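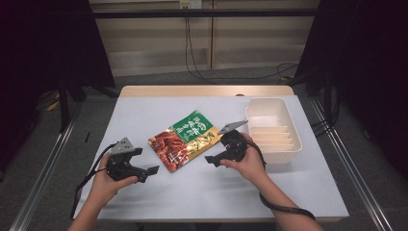
*Bandeja Sadix de plástico blanco, a la derecha, junto a una bolsa plana de comida envasada.*

# Bandeja Sadix para bolsas y sobres pequeños

Ficha revisada el 25 mar 2020.

La Sadix es una bandeja rectangular de plástico blanco, con paredes levantadas en todo el contorno y el fondo repartido en dos zonas. Una es lisa. La otra lleva una serie de nervios moldeados que bajan en escalones y dejan entre ellos surcos paralelos de poca profundidad. Se usa en mesas de preparación de pedidos, en mostradores de tiendas de alimentación y en despensas donde se acumulan bolsas pequeñas que no se tienen de pie.

No lleva tapa ni piezas sueltas. Se coloca sobre la mesa, se carga y se mueve con el contenido dentro.

## Datos

| | |
|---|---|
| Fabricante | Skuvinix |
| Modelo | Sadix, fondo mixto |
| Color | Blanco |
| Material | Plástico moldeado |
| Largo exterior | 31 cm |
| Ancho exterior | 18 cm |
| Carga máxima | 3000 g |
| Tapa | No incluida |
| Venta | Por unidades o en lote |

Las medidas son exteriores, tomadas en el borde superior. El interior es algo menor, y quien vaya a guardar cajas rígidas debería pedirnos el plano antes de comprar. Con bolsas flexibles el ajuste importa menos.

## Para qué sirve cada zona

La parte lisa es para lo que se guarda tumbado: sobres, bolsas planas, albaranes, etiquetas. Admite varias bolsas una encima de otra, siempre que sean del mismo tamaño. Si se mezclan tamaños, la más grande va abajo.

La parte de los nervios sirve para apoyar las bolsas de canto, algo inclinadas. Los surcos son poco profundos y no sujetan una bolsa suelta; hace falta una fila más o menos completa para que unas se apoyen en otras. Con dos o tres bolsas se acaban cayendo hacia la zona lisa. Preferimos decirlo aquí, que es la causa más frecuente de devolución.

Tampoco es una bandeja para líquidos. Las paredes contienen un derrame pequeño, pero los surcos tardan en escurrir y hay que volcarla y secarla a mano.

## Con qué tipo de envase funciona mejor

La bolsa plana sellada es el formato que más nos consultan, y en particular la de los aperitivos y platos chinos listos para comer: plástico con zonas metalizadas, foto grande del producto, esquinas redondeadas y el contenido repartido de forma desigual. Es un envase incómodo en la estantería. Resbala sobre las otras bolsas y se arruga por donde hay menos producto.

La parte dorada de estos envases refleja mucho. Bajo una lámpara potente, los brillos caen encima de las letras y el nombre se lee mal, y los códigos impresos en claro sobre la foto de la comida tampoco ayudan. En un puesto donde se revisan fechas conviene que la luz venga de un lado y que la bolsa esté bien estirada sobre la mesa antes de pasar a la bandeja.

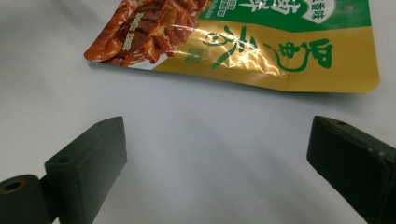
Lena Borkowska pregunta si los nervios llegan a marcar o a pinchar las bolsas cuando la bandeja va llena, porque en su tienda ya tuvo problemas con unas cestas de alambre.

Los nervios son redondeados y no tienen rebaba. Con la carga indicada en la tabla no hemos visto bolsas perforadas en nuestras pruebas, aunque sí alguna arruga en envases muy finos que pasaron varias semanas sin moverse. Si el producto es delicado, mejor en la zona lisa y en una sola capa. Las cestas de alambre trabajan de otra manera: toda la carga descansa sobre unas pocas varillas.

## Uso en la mesa de preparación

En nuestro almacén de Foranholm trabajamos con la bandeja a la derecha y el género delante. Se coge la bolsa, se comprueba el sellado, se mira la fecha y se deja en su sitio. Las personas zurdas la cambian de lado. El orden que seguimos es este:

- Despejar la superficie y pasar un paño.
- Colocar la bandeja con la zona lisa hacia el fondo y los nervios hacia quien trabaja.
- Estirar cada bolsa con la mano y revisar las esquinas.
- Apartar las que tengan el sellado abierto o estén hinchadas.
- Llenar primero los surcos, desde un extremo.
- Dejar en la zona lisa las bolsas que no entren de canto.

Sobre una mesa de tablero blanco la bandeja se distingue poco, y algún cliente nos ha pedido otro color. De momento solo se fabrica en blanco. Una tira de cinta de color en el borde exterior resuelve el asunto, y se quita sin dejar marca si no pasa demasiado tiempo puesta.

Para sacar una bolsa basta con cogerla por la parte del cierre, donde no hay producto. Muchas llevan además un agujero redondo para colgar, y por ahí se puede pasar un gancho si se quiere llevar el género directamente de la bandeja al expositor. Las que tienen ventana transparente las ponemos con la ventana hacia arriba – así se ve el contenido sin tener que levantarlas.
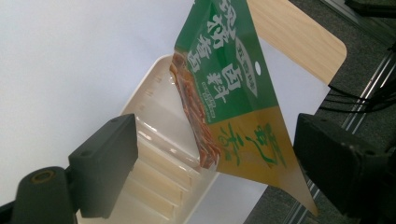 ## Limpieza

Agua templada, jabón neutro y un cepillo de cerdas blandas para los surcos. El cepillo se pasa siempre a lo largo del nervio. No recomendamos estropajo metálico ni disolventes: dejan el plástico mate y después coge más suciedad.

Las manchas de salsa rojiza o de aceite con guindilla son las más difíciles. Si se limpian en el momento salen bien. Si se dejan de un día para otro puede quedar una sombra anaranjada, que se aclara con una pasta de bicarbonato y agua y un rato de paciencia. No afecta al uso.

Secar boca abajo, con un extremo un poco levantado.

## Almacenaje de las bandejas vacías

Se apilan unas dentro de otras cuando todas miran en el mismo sentido. Si una queda girada, los nervios no coinciden y la pila baila. No hay que apilarlas cargadas; para eso tenemos el soporte Śliwiński, un bastidor con guías en el que cada bandeja entra por su lado corto. Se vende aparte y tiene su propia ficha.

## Pedidos y disponibilidad

Quedan 2730 unidades en el almacén de Foranholm. La próxima fabricación está prevista para mayo y saldrá con el mismo molde, de modo que las bandejas nuevas encajarán con las que ya tenga el cliente.

Los pedidos por unidades salen en caja de cartón con separadores. Los lotes van retractilados y sin separadores, y pueden llegar con algún roce superficial en el borde – no lo tratamos como defecto. Una grieta o una esquina deformada sí lo es: se cambia la pieza enviando una foto y el número de albarán.

Para consultas sobre medidas interiores, indíquenos el ancho y el largo de la bolsa vacía y el peso con producto.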